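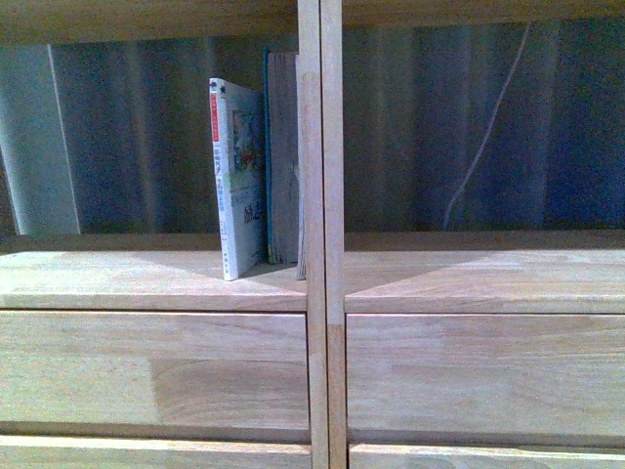
4.2 Where books come to rest on half-empty shelves

Most work on home bookshelves looks at full ones. We were more taken with the other kind: the open shelf that holds two or three books and a lot of air. Of the 1454 shelf surfaces in the Sikus inventory, 271 held fewer than five books and little else, and these turned out to be some of the richest material we had. A full shelf tells you what fits. A nearly bare one shows you where people like to put things when they could put them anywhere!

The pull toward a vertical support was the first thing we noticed, and it held up well. Books on sparse shelves stand beside a post, a side panel or a divider far more often than they stand in the open middle of the board. Eberhard had expected this for heavy hardbacks, which can stand by themselves, to be weaker than for thin paperbacks. We found the preference in both groups, though it was stronger among the paperbacks. A slim book needs something to lean on, and in a unit with no bookends the upright is the only candidate.

Paired units are a lovely case. When two narrow frames are pushed side by side, as in the Jetau and Gisler layouts described in Section 3, their uprights meet and make a double post in the middle of the furniture. A person who owns two or three books and wants them within easy reach tends to treat that double post as the center of the whole piece, even though each frame is a separate object with its own sides. Figure 3a is a good example of the type, with a fabric-like backing in folds behind the shelf and a pair of books standing near the divider.

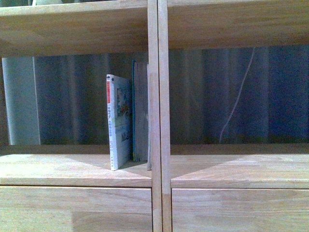

Figure 3a. Two upright books close to the central divider in a paired shelving unit. The front book is a slim paperback set at an angle, with its spine and part of its cover both facing outward.

The angle deserves a word of its own. Library practice assumes that a book on a shelf shows its spine and nothing more. At home, with room to spare, people turn books. We coded a book as "turned" when any part of its front cover could be seen from a standing position before the shelf, and as "squared" when only the spine could be seen. Turning was common on sparse shelves and close to absent on full ones, where the neighbors hold everything straight. Illustrated covers were turned more often than plain ones. We can't say from a single visit whether a given book was turned on purpose or simply came to rest that way, and the coding makes no claim either way. Diệp Thân checked the angle codes a second time and moved a handful of borderline cases back to "squared".

4.3 Open above, closed below

The second pattern concerns what sits underneath. Some 1046 of the surfaces belonged to units that combine open shelves with drawers, and we had first planned to treat the drawers as a nuisance, a part of the furniture we could not see into. That was a mistake, and a happy one to correct. Drawers change how the shelf above them is used. Residents with drawers directly below an open shelf kept fewer small loose items on that shelf, which leaves the books standing more or less alone.

Drawer fronts also do a good deal of the visual work in a plain wooden unit. With no paint and few objects on display, the grain becomes the decoration, and residents often brought it up without being asked. One described choosing which drawer went on which side by the swirls in the wood.
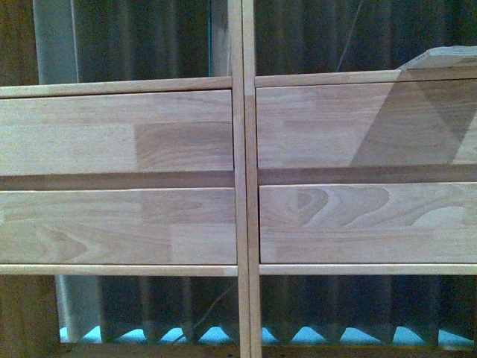

Figure 3b. Drawer section of a paired unit, with two fronts in each frame. Blocks of lighter and darker wood alternate across the fronts, and the lower right one has strong oval and wave-shaped grain.

For the analysis we recorded drawers per frame, whether the fronts lined up across the pair, and the size of any step between the two top rails. Small steps were frequent in paired units and had no clear effect on where books were placed. The Zulamis layouts, which have a single wide frame and no central post, are compared with the paired ones in Section 5.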